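고렌 생활문화센터, 거실 바닥 정리와 소형 폐기물 분리 안내 개시

5월, 토요일 오전
글 고렌 생활문화센터 홍보팀

고렌 생활문화센터는 이달부터 클레쿠지츠 주거단지 입주 세대를 대상으로 거실과 방 안에서 나오는 소형 생활폐기물의 정리 및 분리 배출 안내를 실시한다고 밝혔다. 안내 대상은 173세대를 넘는다. 센터는 지난 토요일 단지 내 생활실에서 첫 공개 안내를 진행하였으며, 주요 내용을 정리한 안내문을 각 동 게시판에 부착하였다.

안내는 부엌이나 욕실에 비해 소홀하기 쉬운 거실 바닥을 중심으로 구성되었다. 구겨진 휴지와 종이, 과자나 사탕의 포장지, 다 쓴 튜브, 용기에서 떨어져 나온 뚜껑 등은 부피가 작아 한곳에 모으지 않으면 가구 밑이나 화분 뒤로 들어가는 경우가 많다. 센터가 올해 초 입주 세대의 의견을 접수한 결과, 청소 항목 가운데 문의가 가장 많았던 부분도 바닥에 떨어진 작은 쓰레기의 처리 방법이었다.

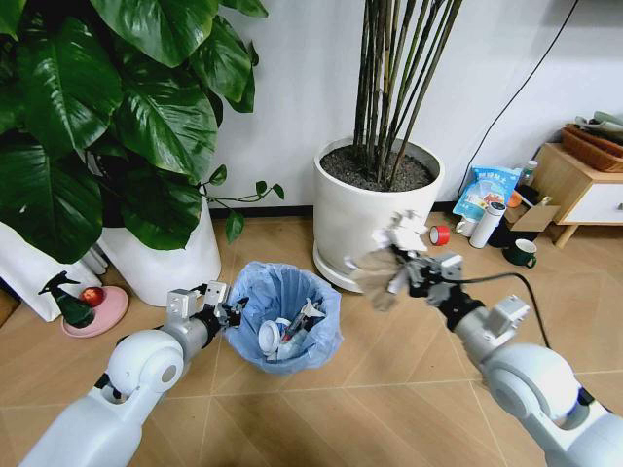

센터는 우선 거실용 휴지통을 부엌용과 별도로 둘 것을 권하였다. 용량이 큰 제품은 필요하지 않으며, 하루나 이틀 분량을 담을 수 있는 소형이면 충분하다. 위치는 사람이 오가는 통로를 피하되 앉은 자리에서 손이 닿는 벽 쪽이나 구석이 적당하다. 화분이 놓인 구석을 이용하는 세대는 잎과 줄기가 휴지통 입구를 덮지 않도록 간격을 확보하여야 한다. 물을 준 뒤 화분 받침에 고인 물은 바로 비우고, 종이류 쓰레기를 받침 옆에 쌓아 두지 않는다.

비닐봉투를 씌우는 방법에 대한 설명도 이루어졌다. 봉투는 휴지통 테두리 바깥으로 여유 있게 접어 내리고, 바닥까지 닿도록 안쪽을 손으로 눌러 공기를 뺀다. 봉투가 들떠 있으면 가벼운 휴지나 비닐 조각이 봉투와 통 사이로 빠지기 쉽고, 통을 옮길 때 입구가 안으로 말려 들어갈 수 있다. 반투명 봉투는 내용물을 확인하기가 비교적 쉬워 재활용품이 섞였는지 살피는 데 도움이 된다. 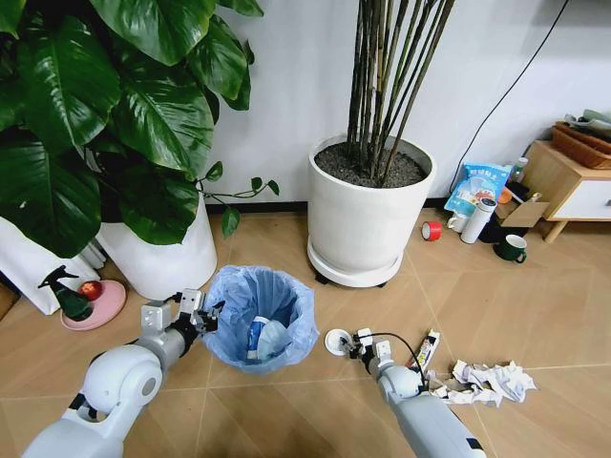 화분 앞 타일 바닥에 놓인 소형 휴지통. 하늘색 비닐봉투 안에 흰색과 파란색이 섞인 포장 쓰레기가 들어 있다.

바닥 정리는 종류별로 모은 다음 버리는 순서로 안내되었다. 먼저 휴지와 종이를 한쪽에 모으고, 이어서 포장지와 비닐류를 집는다. 뚜껑이나 튜브처럼 단단한 물건은 마지막에 따로 집어 재질을 확인한다. 휴지 더미 속에 작은 뚜껑이 섞이면 그대로 일반쓰레기로 배출되는 일이 잦으므로, 더미를 한 번에 들어 올리기보다는 가볍게 펼쳐 살펴본 뒤 담는 것이 바람직하다.

치약 상자와 같은 얇은 종이 상자는 안에 든 튜브를 꺼내고 납작하게 접어 종이류로 내놓는다. 튜브는 내용물을 끝까지 짜낸 뒤 뚜껑을 분리한다. 내용물이 남아 세척이 어려운 튜브는 단지의 배출 기준에 따라 일반쓰레기로 처리한다. 사용한 휴지는 종이와 모양이 비슷하더라도 종이류 수거함에 넣지 않는다. 코팅되거나 은박이 붙은 포장지도 종이로 오인되는 사례가 있어 안내문에 별도로 표시하였다.
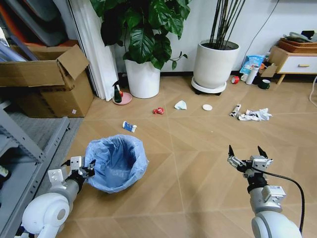
공개 안내에서는 물건을 줍는 순서와 함께 휴지통을 두는 거리도 다루어졌다. 휴지통이 멀면 작은 쓰레기를 손에 쥔 채 여러 번 오가게 되고, 그 과정에서 다시 떨어뜨리는 일이 생긴다. 비어 있는 휴지통 너머로 구겨진 빨간 포장지와 하늘색 휴지가 떨어져 있고 오른쪽에 흰 종이 더미와 눌린 튜브가 함께 놓인 바닥이라면, 먼저 통을 쓰레기가 모인 쪽으로 옮긴 뒤 가까운 것부터 담는 편이 동선이 짧다. 정리를 마친 다음에는 통을 원래 자리로 되돌린다. 센터는 이 방법을 어린이가 있는 세대에도 적용할 수 있도록 안내문에 간단한 순서표를 넣었다.

무늬가 있는 바닥재에서는 밝은색 뚜껑이나 얇은 비닐 조각이 눈에 잘 띄지 않는다. 센터는 조명을 켠 상태에서 낮은 자세로 한 차례 바닥을 확인하고, 이후에 비질이나 걸레질을 할 것을 당부하였다. 진공청소기를 먼저 사용하면 비닐 조각이 흡입구를 막을 수 있다. 매트를 깔아 둔 세대는 가장자리를 들어 아래쪽까지 살핀다.

상자 보관에 관한 내용도 포함되었다. 택배 상자를 거실 벽에 세워 두거나 겹쳐 쌓아 두는 세대가 적지 않으나, 뚜껑이 열린 상자는 임시 쓰레기통처럼 쓰이기 쉽다. 보관할 상자는 용도를 정하여 뚜껑을 닫아 두고, 그 밖의 상자는 테이프와 운송장을 제거한 뒤 펼쳐서 배출한다. 상자와 휴지통이 나란히 놓이는 경우에는 상자의 날개가 휴지통 입구를 가리지 않게 접는다.

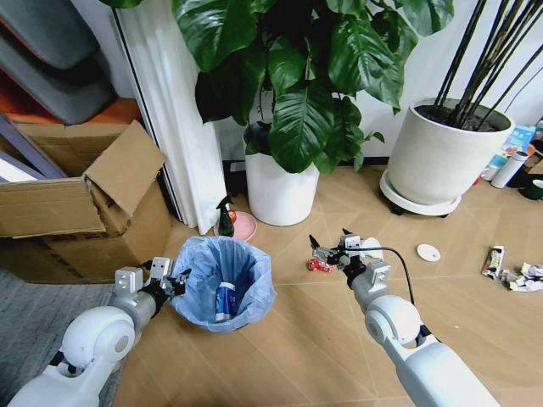 골판지 상자 옆에 놓인 소형 휴지통과, 그 오른쪽 바닥 위로 들린 빨간색·은색 포장지.

커튼과 미닫이문 주변은 별도 점검 구역으로 지정되었다. 바닥까지 내려오는 커튼 아래에는 포장지 조각과 먼지가 함께 모이기 쉽고, 문틀에 작은 물건이 끼면 문이 끝까지 닫히지 않는 원인이 된다. 센터는 주 1회 커튼 자락을 들어 바닥을 확인하고, 문틀은 마른 솔로 쓸어 낼 것을 권고하였다.

이번 안내에 맞추어 클레쿠지츠 단지의 배출장 운영도 일부 조정된다. 종이류와 플라스틱류 수거함은 기존 위치를 유지하며, 뚜껑과 같은 작은 플라스틱을 따로 모으는 수거함 4개가 새로 설치된다. 수거함은 오후 8시까지 이용할 수 있다. 유리병과 소형 가전제품은 종전과 같이 관리동 옆 배출장에서 받는다.

안내문은 보슈코비치 인쇄소가 제작하였으며, 앞면에는 거실 정리 순서를, 뒷면에는 혼동하기 쉬운 품목의 배출 구분을 실었다. 글자 크기를 키운 안내문은 관리동에서 별도로 받을 수 있다. 인근 볼라 단지에서도 같은 안내를 요청하여 현재 일정이 협의되고 있으며, 세부 사항은 해당 단지 게시판을 통하여 공지된다.

센터는 앞으로 현관 신발장 주변과 베란다 화분 구역을 주제로 안내를 이어 갈 예정이다. 현관 편에서는 우산과 포장 완충재의 보관을, 베란다 편에서는 빈 화분과 남은 흙의 처리를 다룬다. 회차별 참가 정원은 18명이며, 한 세대에서 여러 명이 참석하는 경우에도 각각 신청하여야 한다.

참가를 희망하는 입주민은 관리동 접수대에서 신청서를 작성하면 된다. 참가비는 없으며, 별도의 준비물도 필요하지 않다. 배출 구분에 관한 개별 문의는 센터 운영 시간 중 방문하여 접수할 수 있고, 문의가 많은 품목은 다음 안내문에 추가된다.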